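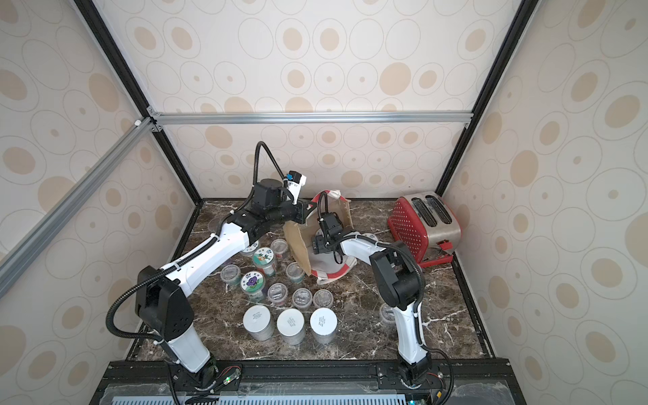
My mother kept a shop for many years, and she judged every new helper by one task: putting the goods away. I think we should judge the machines in the same way. Packing jars and tins into a bag looks like nothing, but it asks for many small decisions. Which one goes first? How hard may I hold it?

My colleague in Plokow believes we will have such help at home in 3 years. I do not believe it. An arm that repeats one movement 300 times is useful in a factory. In my kitchen no evening is the same as the last.

Evelien Brouwer, 5 August 2019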